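5.2 Public demonstration at the Clenness site

The folding setup was shown to outside visitors during an open day at the Clenness laboratory on July 26, 2023. Up to that point the system had only been run by the people who built it, with garments they had chosen. The open day was therefore treated as an informal test under less controlled conditions. No changes were made to the policy or to the low-level controller for the event. The policy was the December checkpoint described in Section 4, trained on 3,000 teleoperated episodes collected on the Nimbridge two-arm station.

Visitors were admitted in groups of up to 11 and stood behind a floor marking on the near side of the table. Each group watched at least one complete attempt, starting from a shirt placed flat by the operator. The operator kept one hand on the stop switch and did not speak to visitors while the arms were moving. Questions were taken between attempts, while the shirt was reset.

The garments were short-sleeved cotton shirts, plain and printed. Printed shirts are of interest because the wrist cameras tend to lock onto high-contrast edges, and a fold line that crosses a large graphic can be mistaken for a hem. Figure 6 gives a typical intermediate state for a printed shirt, with a long band folded over along the side nearest the arms. 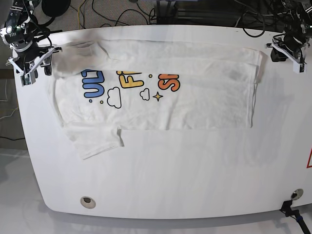
Figure 6. Printed t-shirt, partially folded, with both grippers open near the ends of the folded band.

Over the day the system made 72 attempts. An attempt was counted as complete if the final stack lay within the target rectangle and no sleeve extended past its border. The most common fault was a missed grasp at a corner of the band - the fingers closed on a single layer and the second layer stayed on the table. In most such cases the policy opened the gripper and tried again without help. Attempts that needed a hand correction were logged as failures even when the rest of the fold went through.

Two practical points came out of the event. First, the table surface is glossy, and visitors in light clothing changed the reflections enough to shift the estimated garment outline on the near side. The Lovberg segmentation model was more affected by this than the Rey baseline, which uses depth as well as color. Second, visitors often asked why the arms paused above the fabric before a grasp. The pause lasts around 2 seconds and is a settling period set in the controller; it has no connection to the policy. A shorter value is used in the experiments of Section 6.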